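About us

Hello, and come in. I'm the one who answers the emails, and usually the one with polish on my hands, so I've been given the job of writing this page. I've put it off since March.

Orwood is a cutlery workshop and a hire shop under one roof. We buy old spoons, forks and knives, sort them, clean them, straighten the ones that need it, and then either sell them in sets or hire them out for weddings, village suppers, birthdays and the odd funeral tea. We also mend things that people bring in. If it goes in a kitchen drawer and it's made of metal, there's a fair chance we'll have a go at it.

How it started

It began with a box of forks. I'd gone to a house clearance looking for a bookcase, the bookcase had already gone, and I came home with a cardboard box so heavy that the bottom fell out of it on the front step. Forks everywhere! I was picking them out of the flowerbed until it got dark. I washed them all in the bath, laid them on towels in the hall and spent the whole evening trying to find any two that matched.

I got quite hooked on it. You start to notice things. One fork has shoulders and the next one slopes. One has a long thin neck, another is stubby and sits in the hand like a garden tool. After that I couldn't go past a junk stall without putting my hand in the cutlery tray, and friends started leaving carrier bags of spoons on the doorstep, sometimes with a note and sometimes without.

Then a neighbour asked if she could borrow enough for 40 people, for her parents' anniversary lunch. I said yes before I'd thought about it. We tied them up in bundles with kitchen string, a knife, a fork and two spoons to each, and nothing matched at all, and the guests spent half the lunch swapping so they could have the one they liked. She paid me in plum jam and told everyone she knew. By the end of that summer I was taking proper bookings, out of a diary with a cat on the front.

What we do now

Hire is the biggest part. We can do a table for eight or a marquee for 400, and once (never again without more warning, please) we did 800 over a single weekend for two different weddings. Everything goes out clean, polished and counted, in flat wooden trays with a cloth between the layers. It can all come back dirty. We mean that. Scrape the worst off, tip it in the tub we give you and put the lid on. People keep washing it all up out of kindness and then leave it wet in the tray, and I'd much sooner have it mucky than spotted.

You can choose from three lots. The first is our mixed silver-coloured cutlery, all shapes and ages, and this is still what most people ask for. The second is the Blomqvist, a plain pattern with a long handle and a small bowl to the spoon, which I bought as a job lot when a hotel closed and have been adding to ever since. The third is Brandeck, which is heavier and squarer and very good for a big greedy dinner. Brandeck knives stand up to steak. Blomqvist knives don't really, so if you've got steak on the menu and your heart set on Blomqvist, ring me and we'll mix the two.

Sets for sale are made up by hand on the big table. A set of ours is never a perfect match unless we say so, but the pieces will look as if they get on. I go by weight first, then the length of the handle, then the shape of the end. Dessert spoons are easy to find and teaspoons are easier still. Soup spoons take ages. If you've ordered a set of twelve with soup spoons and you're wondering where it is, I'm looking, I promise.

Repairs are a smaller thing but I love them. Bent tines are the usual one, mostly from people opening tins or levering up carpet tacks. We straighten them over a wooden block with a soft mallet, slowly, a bit at a time. We can take out dents from a spoon bowl, smooth down a chewed edge (waste disposal units have a lot to answer for) and re-fix a loose knife handle. We don't do replating here, but I'll tell you truthfully if I think it's worth the money, and quite often it isn't. Lots of worn plate looks lovely just as it is.

The workroom

We're in what used to be the packing room of the Kanex button works, up one flight of stairs, with a row of tall windows down the north side. It's chilly in winter and the light is wonderful. There's a sink at one end that's deep enough to bath a dog in, a draining rack we made ourselves, and shelves up to the ceiling with trays on them. We keep 3,000 pieces ready to go out at any time and there are more in the back that haven't been looked at yet. I try not to think about the back.

Sorting is the job everyone starts with when they join us, and I still do some every day. You tip a boxful on the table and pull out the knives first, so you don't cut yourself. Then spoons go one way and forks go another, then big from small, and by then you can see what you've got. Anything rusty goes in a bucket for later. Anything that isn't cutlery goes in the biscuit tin. You'd be amazed what's in with old cutlery. We've had buttons, a christening bracelet, a great many elastic bands, bottle openers, a glass eye (it went back to the family, who were delighted) and more corkscrews than anybody could want.

Cleaning comes next. Hot water, ordinary washing-up liquid and a soft brush for most of it, getting right down between the tines with the corner of a cloth. The decorated ones need an old toothbrush. We don't use dips, they leave everything looking flat and grey to my eye, and they take the dark out of the pattern, so we use paste on a cloth and a fair amount of elbow. Then it's rinsed, dried straight away and checked by the window.

Checking is fussy, I'll admit. You hold the piece up by the neck and turn it, and you look along it as if you were looking down a snooker cue. A spoon handle can be bent ever so slightly and you won't see it lying down, but you'll feel it as soon as you pick it up to eat. Forks are worse. 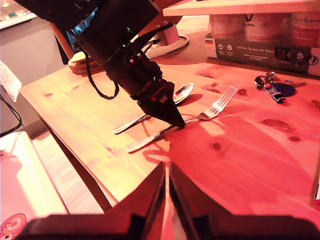 I always do a last check with a spoon and a fork side by side before a new pairing goes into a set, because two pieces can each be perfectly nice and still look wrong together. If the fork is much longer it makes the spoon look like a child's one. If the handles are different widths it bothers me all through dinner. I've been known to get up in the night, come in and swap one over, and I've stopped pretending that's for the customer's benefit.

Coming to see us

Please do come! The stairs are steep but there's a goods lift round the side that we're allowed to use, so let us know if you'd like it and we'll come down and work the gate. We open at ten in the morning and we go home at four, or a bit after if somebody's got a cake. There's a shelf of odd singles by the door, which are cheap, and you're welcome to rummage. Lots of people come in for one teaspoon to replace the one that went in the bin with the yoghurt pot.

If you're hiring, it's worth coming to hold the different patterns before you choose. Photos are fine for the look but they tell you nothing about the weight. Bring a plate from home, or a napkin, and we'll lay a place on the table so you can have a proper look at it all together. I had a couple in who brought their own soup in a flask and tried four different spoons with it, and I thought that was extremely sensible.

If you're bringing a repair, wrap it in a tea towel and put your name in with it on a bit of paper. Small jobs are sometimes done while you wait, if you don't mind the tapping. If you've inherited a canteen of cutlery and haven't a clue what's in it or what to do with it, bring that too. I'm happy to go through it with you, tell you what I'd keep using and how to look after it, and there's no charge for that. I'm not a valuer, mind, so don't insure anything on my say-so.

And if you've got a drawer full of odd forks you don't want, you know where we are. Leave them at the bottom of the stairs and give us a shout.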